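Aug 31, 2024

# Time alignment in the Plilteo recording software

This post sets out the changes made over the summer to the software that records and prepares demonstrations from our hand-held grippers. It is written mainly for colleagues at Darier and Gaete who read the logs but do not work on the recorder, and it replaces the short note circulated with the previous release.

## Background

Plilteo is the tool we use to turn a raw recording into something a policy can be trained on. It reads the video, the motion data and the gripper opening, places them on one clock, estimates the path of the hand, and writes an episode file. The training code, which we call Lorell, reads those files and nothing else. Any fault introduced by Plilteo is therefore passed on without comment, and Lorell will learn from it as readily as from good data.

The fault that occupied most of the summer was one of timing. The video and the motion data come from separate clocks. The earlier release assumed that the difference between the clocks was fixed for the length of a session, measured it once at the start, and applied the same figure to every episode. In short sessions this was adequate. In longer ones the two clocks moved apart, and episodes near the end carried an error large enough to matter.

The symptom was not an obvious one. Trained policies closed the gripper slightly early when approaching soft objects and pushed them away. We first took this for a fault in the controller, and two weeks were spent adjusting the gains before the recordings themselves were examined. The gains have been returned to their former values.

## What has changed

The offset is now estimated separately for each episode. Plilteo compares the turning rate seen in the video with the turning rate reported by the motion sensor, and searches for the shift that gives the best match. The search covers 500 milliseconds in either direction. If the best match lies at the end of that range, the episode is refused and the reason is written to the log.

A short turning movement at the start of each recording makes the match far more reliable. The instructions to operators have been amended accordingly, and the recorder will now prompt for it. Episodes that contain almost no turning are not refused, but they are marked as weak, and Lorell leaves them out unless told otherwise.

The second change concerns the estimate of the hand's path. Previously the estimator used every feature it could follow in the view, including those on parts of the gripper that were always visible to the camera. Such features do not move relative to the camera, and they pull the estimate towards the conclusion that the hand is standing still. A fixed mask now removes them before matching begins. The mask is stored with the calibration and must be redrawn whenever the camera mount is altered.

People present a related difficulty. Much of our recording is done in rooms that are in ordinary use, and the estimator must find its bearings from floors, ceilings and furniture while others go about their business. We have chosen to treat this as a normal condition. The estimator now looks for groups of features that move together and against the rest of the room, and gives them less weight. It does not attempt to recognise a person as such.

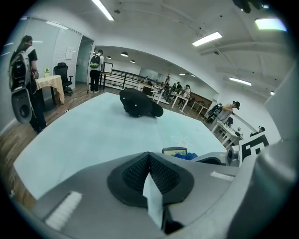
Over the draft of this section, Gaete objected that giving moving groups less weight is risky when the object being handled fills much of the view, as the object may then be taken for the disturbance and the hand's path drawn from whatever remains. The objection is fair. On our own recordings the path held up in such cases, but the margin was smaller than we would like, and a warning has been added to the log when over half of the features have been reduced in weight. Gaete has also asked that the weights be saved with the episode so that they can be inspected later. This will be done in the next release.

Markers remain in use for calibration and for fixing a common origin at the start of a session. They are no longer required throughout the recording. When a marker is lost from view, the estimator continues from the room alone, and when the marker returns the path is corrected gradually. The former behaviour, in which the path jumped to the corrected position in a single step, produced sudden movements in the training data that no operator had made.

## Results so far

We ran the old and new releases on the same 26 sessions, all of them recorded before the work began. The old release accepted 16 in full. The new one accepted all but 2, and both of those were refused on account of gaps in the motion data, which no alignment can repair. The early closing on soft objects has not been seen in the policies trained since, although the number of trials is still small and we would not wish to claim more than that.

Processing is slower. The search for the offset adds little, but the grouping of moving features is costly, and a full session that was formerly ready by the end of lunch is now better left until the following morning. Part of the grouping is repeated needlessly between neighbouring video images. Darier has offered to look into it.

## Notes for users

Existing episode files can still be read. They should nevertheless be prepared afresh from the raw recordings if they are to be used for training, and files from the two releases should not be mixed in one training set. Lorell will issue a warning if it finds both, but it will not stop.

The setting named `session_offset` is no longer used. Configuration files that contain it will be accepted for the present, and the setting will be ignored. From October its presence will be treated as an error.

Those who keep their own scripts for reading the log should note that refused episodes now appear under a separate heading, with the estimated offset given in milliseconds – the earlier release gave it in video images, which caused some confusion when the recording rate was changed. The format is described in the file supplied with the release. Questions on the mask or its calibration should be sent with the raw recording attached, as the prepared episode does not contain enough to trace a fault.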